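We're looking for people to clean up messes with us (paid, part-time, Lostdale)

Hi! I'm Sobia Niazi and I run the home chores study at Posska. We want to find out whether machines can do the boring stuff in a house yet – picking things up off the floor, sorting what's trash from what isn't, putting the keepers back where they go. My short answer today is "sometimes, slowly, and please don't leave it alone with your medicine cabinet." I'd like a better answer by the end of the year, and for that I need more hands. Yours, maybe?

What you'd be doing

You'd come to our practice kitchen in Lostdale, or we'd come to your place if you have a room you're happy to let us mess up. You hold a pair of hand-held grippers, one in each hand, and you do ordinary chores with them. Every move gets recorded, and the recordings are what our machines learn from. So you're the teacher here, and you don't need to know a thing about computers. One of the best people we've had so far is Gus Quintanilla, who drove a school bus before this and still picks up a sock better than I do.

A typical session starts with stuff all over the floor. You pick up one thing, decide where it belongs, put it there, and go again. Bottles, boxes, packets, soft things, hard things. Some of it is trash and some of it only looks like trash, and that second kind is where the machines get into trouble.
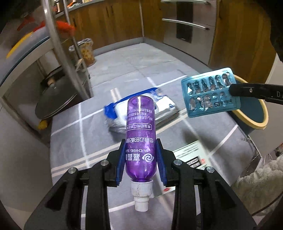 Floor pickup, two grippers: a purple bottle in one and a blister pack in the other.

Blister packs are my favorite item and everybody else's least favorite. They're thin, they slide, they tilt when you pinch them by one side, and then somebody has to work out if there are still pills in there. You can do that with a glance. Our current model gets it wrong often enough that I wouldn't let it tidy up at my mother's house. Bottles are easier to hold, but squeeze a soft one too hard and you'll know about it! We need loads of examples of people getting this right, and also of people fumbling it and trying again. Please fumble. I mean it.

So far we've recorded 1,289 pickup sessions and I want to get to 3,000. Laundry and dishes come after that, and I'm a lot less hopeful about laundry. Folding a fitted sheet is beyond me, never mind a robot.

Who we're looking for

Anyone 18 or over who can be on their feet for an hour at a time with breaks. Left-handed people, please apply, we have hardly any of you. Small hands and big hands both welcome. If you've cleaned houses, worked in a nursing home, stocked shelves or raised toddlers, you probably have habits we'd love to learn from. We also need a few folks who are messy and a bit impatient, because plenty of homes are run that way (mine included).

You do need to be okay with the recording. It picks up the room and whatever you're handling, and sometimes your arms and voice. If we work in your home, we walk through it together first and you tell us what to stay away from. Put away real prescriptions, mail and family photos before we get there. We bring our own clutter.

Hours and pay

Sessions are three hours, mornings from 9:00 or afternoons from 1:30. Two or three a week is ideal, but one is fine. It's $24 an hour, paid every two weeks, and your first training session is paid too. If you host us at home there's an extra $60 per visit, and we put everything back before we leave. The bus from Dramedville stops a short walk from our door, and there's free parking behind the building.

The work runs from February through June. I can't promise anything after that, though I'm hoping to keep a small group on for the kitchen tasks.

How to apply

Write to me, care of Posska, Dalgleish Building, second floor, Lostdale, or just stop by the front desk and ask for me or Janaka Navaratnam. No résumé needed. Tell me which chore you hate most, what times suit you, which hand you write with, and if you'd want to work at our place or yours. Janaka will call to set up a half-hour tryout where you pick up a few things and see if you like it. Some people find it weirdly relaxing and some want to throw the grippers across the room by minute ten, so it's good to know early.

If you need a chair, a ramp or a quieter room, say so when he calls and he'll set it up before you come in.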